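Markent Forum > Workshop and Tools > Hand tools

Knurled strip beside a smooth one, how do you clean it?

tolva_k
Hello all. I have a question about cleaning metal parts with a fine diamond pattern. I bought a box of old fittings from a closed shop in Hirnthorpe, 148 pieces, and many of them have the cross-hatched knurling. The smooth surfaces I can wipe with a cloth and they are fine. The pattern is the problem, the dirt sits deep in it and the cloth only goes over the top. 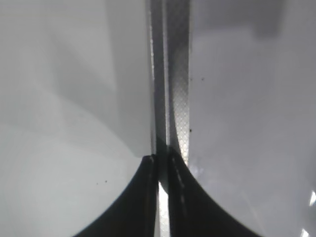 I tried warm water with dish soap and an old toothbrush. It helped a little, but after 20 minutes my hand was tired and I had finished one piece. Is there a better way? I do not want to make the pattern flat.

benchdog600
Brass brush, the small kind. Go along the lines of the diamonds, first one direction and then the other. Finished in two minutes.

orrin_files
I don't agree with brass. On a gray surface it can leave yellow marks, and then you clean twice. Nylon brush and mineral spirits, leave it to soak overnight.

benchdog600
It leaves marks if you press like you are sanding a door. Light hand, no marks. I have done it since 2000.

tolva_k
Thank you both. The smooth part is right next to the pattern, so I am afraid to scratch it with the brass. Can I cover it with tape – or will the spirits take the tape off?

orrin_files
They will take it off. Soak first, dry it, then tape, then brush.

mapleshed
For the smooth side I would not go lower than 600 grit, and only if it has rust. Wuder sells a soft paste that also works, but it gets stuck in the knurling and dries white, so keep it away from there.

tolva_k
I did three pieces with nylon last evening and they look good. One still has a dark line in the corner. I will try the brass on that one and write again.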